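Setting Up Your Curnance Dust Monitor at a Haul Road

I put these notes together for neighbors of the quarry, so bear with me!
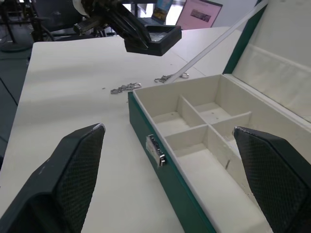 Radomír Machala wrote back that his readings jumped every time an ore truck went by, so do pick your spot with care.

1. Set the post 42 feet back from the road edge.
2. Turn the inlet away from the trucks.
3. Let it run 27 minutes before you log anything.

Caution: if it reads over 1000, stop and clean the filter (mine clogs a lot in June).

Contact Pesance | © April 2018 | Back to top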